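About Bileris

Bileris is a training centre for desktop computer repair and assembly, based in Monham. We teach adults and school leavers how a computer is put together, how it is taken apart safely, and how each part may be tested, replaced and recorded. The centre also refurbishes used office machines for schools and local organisations, and our learners take part in that work from their first term.

The centre began as an evening class in a single room on Kingi Street. Demand from employers led to a daytime programme, and the move to our present premises gave us a dedicated workshop, a parts store and a small classroom. We now hold a stock of 600 desktop machines for teaching and refurbishment, and 200 learners are enrolled across our courses.

Our approach to teaching

All teaching at Bileris is carried out on full-sized desktop towers of the kind still found in offices, libraries and surgeries. The tower is laid on its side on the bench and the side panel is taken off. The learner then has a clear view of the power supply, the motherboard, the memory slots and the drive bays, and can follow each cable from one end to the other before touching anything.

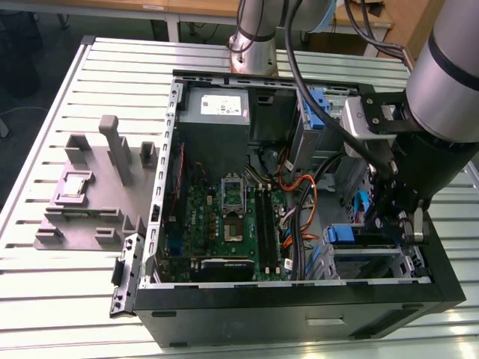 Learners are expected to name the parts of a machine before they handle them. A short oral check is held at the bench, and the results are entered in the learner's workbook. Those who have worked with computers for many years take the same check as those who have never opened one.

The processor is treated with particular care. Learners practise opening the retention bracket, lifting the chip by its edges and placing it in a holder with the metal side facing up. An exposed socket is easily damaged, and no tool or loose screw may be passed over it. Memory modules and graphics cards follow in later sessions, once the tutor is satisfied that the learner can work slowly and keep a tidy bench.

Cables and connections

A large share of the faults reported to our workshop are found in the cabling. Data leads work loose when a machine is moved, power leads are left under strain, and bundles are pushed into spaces where they press against other parts. For this reason the second unit of our main course is given over entirely to wiring. Learners trace the power cables from the supply to the board and the drives, disconnect and refit the data leads, and route each bundle so that the panel closes without force.

The blue SATA lead is usually the first to be studied. It is light, it has a clear right and wrong way round, and it must be held by the connector and never pulled by the wire.
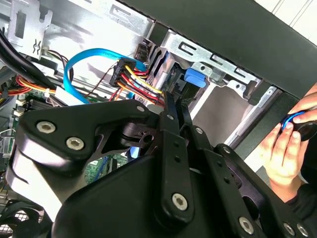 Cabling inside an open desktop case.

Assessment in this unit is practical. The learner receives a machine and a written fault report, and is asked to find the cause, correct it and leave a note that another technician could follow. Spelling is not marked, but handwriting must be legible.

Drives and data

Every machine that enters the centre is logged at the door, and its drives are checked before any other work begins. Drives that held personal or business records are erased under supervision, and a certificate is issued to the previous owner on request. Drives that fail the check are removed from the bay, labelled and stored in a locked cabinet until they are collected for destruction.

Drive trays and their coloured latches are kept with the case they came from wherever possible. Replacement latches for older models are increasingly hard to obtain, and the parts store will accept donations of these in any condition.

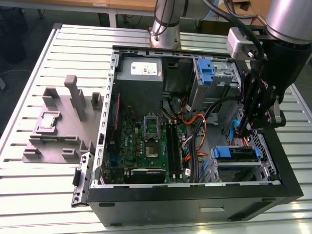

The same rule applies to screws, brackets and blanking plates. Each bench has a set of shallow trays for small parts, and a machine is not signed off until its trays are clear. The drive unit closes with a full strip-down and rebuild, in which the learner works from the drive cage back to the power supply and then returns every part in reverse order.

The workshop

The workshop is laid out with slatted metal benches which are wiped down at the end of each session. The lighting is even and bright, and was renewed when the room was last refitted. Wrist straps are issued to all learners and must be worn whenever a board is exposed. Food and drink are kept in the classroom.

Visitors are welcome by appointment. Closed shoes are required, long hair should be tied back, and bags are left at reception. 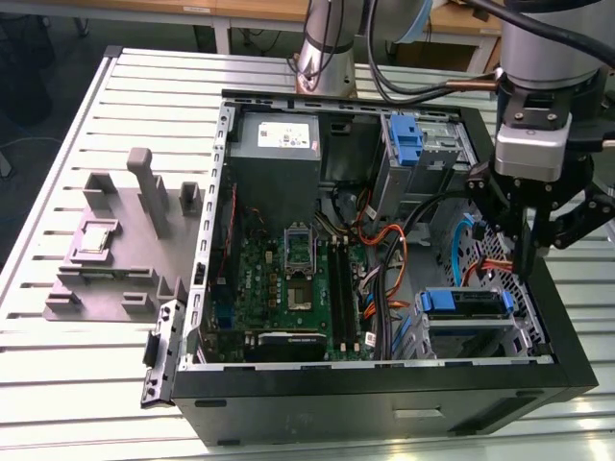 Courses and admissions

Bileris offers four courses: Introduction to Desktop Hardware, Cabling and Power, Drives and Data, and the Jendo Certificate, our full programme for those who intend to work as technicians. No previous experience is needed for the introductory course. Applicants for the Jendo Certificate are invited to a short bench session with a tutor.

Applications for the next intake close in December. Forms are available from reception or by post.

This page was last reviewed on October 18, 2025.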